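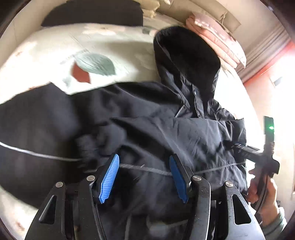 Blue pads on the navy hooded jacket, zipper side up.

Subject: Re: Slipping pads on nylon
Date: 11 February 2026

Hi all,

Great question from Bernardo, and I'm so glad someone else has hit this! Quoting the part I'm answering:

> On Sun-faded cotton and fleece our gripper is rock solid, but on
> anything slick it closes, reports a good hold, and then the garment
> slides out halfway through the lift. No fault code at all. Has anyone
> else seen this, or is it just our pads?
> Bernardo Neves

It isn't just yours. We lost most of July to the same thing on the Stondow folding job. The software decided it had a hold by looking at finger width, and a bunched-up nylon jacket holds the fingers apart beautifully while barely being gripped at all. Fold the same jacket once more and you get the same width with twice the layers sliding over each other.

Two things helped us a lot. First, we washed the pads. After around 3,000 grasps the ribs had filled up with lint, and a soft brush and dish soap brought back more grip than any setting I'd tried (I was a bit embarrassed). Second, we added a short pause and a tiny test lift before the real one – if the width changes during that pause, the hold doesn't count and the fingers open again.

One safety note, please read this bit. Cords and drawstrings are the nasty case. We had a loose cord catch on a screw head, the jacket dropped, and the cord went tight right next to someone's hand. No injury, but we now stop everything before anyone reaches in to free a garment, and we check for loose cords before each run.

I'd love to know what pad material you're on, Bernardo, and whether yours slips more near a zipper. Ours does, and I still can't explain it! If anybody at Maksymiv has tried softer ribs, please post what you found – I have 14 spare pads here and would happily cut a few up.

Cheers,
the Javemetti bench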